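Sequeira steps down as Rondotdale group leader

7/21/24

Valter Sequeira has resigned as leader of the majority group on Rondotdale council, four months before the party was due to hold its yearly vote on the post. He will stay on as councillor for Garcia ward.

His letter went to group members in the morning and was passed to the press office the same afternoon. It runs to a single page. In it he says he no longer has the backing he needs to get the Skorkance road plan through full council, and that the group should pick someone who does.

The plan would close the lower end of Skorkance to through traffic and send lorries round by the old Korard works. A petition against it reached 2000 names last month and was handed in at the council offices. Under the council's rules that is enough to force a debate, and several members of Mr Sequeira's own group had said they would speak for the petitioners when it came up. 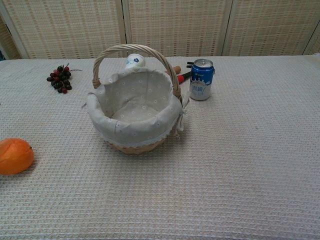 The deputy leader will run the group until a new leader is chosen. Members have until the end of the month to put names forward, and each candidate needs a proposer and a seconder from a different ward. If there is more than one name the vote will be by secret ballot. Two councillors are understood to be thinking about it, but neither had confirmed by the time this newsletter was put together.

It is not yet clear what happens to the road plan. The officers' report is finished and is still listed for the next full council meeting. A new leader could ask for it to be put back until November, when the traffic counts from the Korard side are due. The opposition group wants it dropped altogether and has tabled a motion saying so.

The cost has also been a sore point. The council has set aside 3000 pounds for signs on the diversion, a figure the opposition says is far too low for a route with two school crossings on it - officers say more could be found from the highways reserve if needed.

Mr Sequeira did not take questions after his resignation. In a short statement he thanked staff and said he would go on holding his ward surgery in Garcia library as usual.

Full council meetings are open to the public. Residents who want to speak on the road plan must give their name to the clerk two working days ahead. Each speaker gets 90 seconds.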